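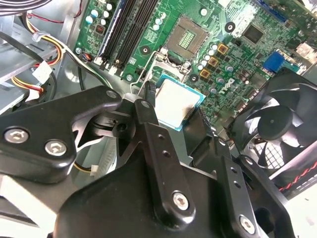
Figure 4.1 A green motherboard inside an open desktop case, with a black gripper reaching over it.

Chapter 4
How Long Will It Take?

I want to start this chapter with a program I wrote in my second year of college, and I'm going to be pretty frank about how bad it was. The job was simple. A small bus company called Dunilow had a list of passengers who had bought tickets, and a few of them had been entered twice by mistake. My program had to find the doubles. I wrote it in one evening, tried it on a list of 12 names, and it gave me the right answer before I'd lifted my finger off the key. I went to bed very pleased with myself!

The real list was a lot longer than 12 names. When I ran my program on it the next morning, it sat there. I went for coffee. I came back, and it was still sitting there. The answer it gave in the end was correct, too (I checked it by hand, because by then I had stopped trusting it), but by that time the person who needed the list had gone ahead and used the old one.

So what went wrong? The computer was fine. The code had no mistakes in it, at least not the kind we talked about in Chapter 3. The trouble was the method. I took the first name and compared it with every other name on the list. Then I took the second name and did the same, and so on down to the bottom. With 12 names that's 66 pairs to look at. With 1000 names it's 499,500 pairs. The list got a little over 80 times longer, and the work got more than 7,500 times bigger. I had never once sat down and worked that out, and it would have taken me a minute with a pencil.

That little bit of pencil work is what this chapter is for. By the end of it you should be able to look at a short program and say, before you run it, how the work will grow when the input grows. You won't be able to say "this takes 2 seconds" (that depends on the machine, the language, what else is running, and a pile of other things), but you'll be able to say whether doubling the input doubles the work, or makes it four times as big, or hardly changes it at all. In practice I find I need that second kind of answer far more often.

What you need before you start

You should be comfortable with loops, including a loop inside another loop, and with lists as we used them in Chapter 2. If the sorting exercise at the end of Chapter 3 gave you trouble, go back and finish it first. We're going to use it again in Section 4.3 and I won't repeat the code there. You'll also want a pencil and some scrap paper. I mean it about the paper, so please don't try to do the counting in your head.

There's a bit of math in Section 4.4, mostly powers of 2 and going backward from them. If you've met logarithms and forgotten them, don't worry, I forgot them too and had to learn them again to write this. Appendix B has a short refresher.

4.1 Counting steps

Let's go back to my bus list and do it properly. The first thing we have to decide is what counts as a step. A computer does a huge number of tiny things to run even one line of your program, and we can't count them all. So we pick one action that gets done over and over and count only that. For the bus list, the natural choice is "compare two names."

Say the list has n names in it. (We'll use the letter n for the size of the input all through the book.) The first name gets compared with the n - 1 names after it. The second name gets compared with n - 2 names, because we've already checked it against the first. The third gets n - 3, and so on, until the next-to-last name is compared with just one. Add all of those together and you get

n(n - 1) / 2

comparisons. Try it with n = 12 and you'll see my 66 come out. Now try it with n = 30 before you read on. You should get 435.

If you got 870, you forgot to divide, and you're in good company. That's the number of comparisons you'd make if you checked each pair both ways around, and plenty of programs really do that. My first version did, as a matter of fact. Fixing it cut the work in half, which felt great for an afternoon and didn't help nearly enough.

Here's the other way to do it. Sort the list first. Once the names are in order, any doubles are sitting right next to each other, so you only have to walk down the list once and compare each name with its neighbor. That's n - 1 comparisons for the walk. With 1000 names it's 999. Of course the sorting isn't free, and we'll have to add in what it costs. With the sort from Chapter 3 we gain nothing at all, I'm sorry to say, and you'll see why when we count its steps. With the better sort in Section 4.5, we gain a great deal.

Try this now

Open the file of ticket names that goes with this chapter. It's called benavides, after the made-up town where all the passengers live. Write the slow version, the one with a loop inside a loop, and add a counter that goes up by one every time two names are compared. Run it on the first 12 names, then the first 30, then all 1000. Check each count against the formula. If a count is off by just a few, look at where your inner loop starts and where it stops. I still get that wrong, and I've been doing this for a long time.

Then put the list in order with the built-in sort, write the walk, and count those comparisons too. Keep both programs. We'll come back to them in Section 4.2, where we look at what happens when a lucky list lets you stop early and an unlucky one doesn't.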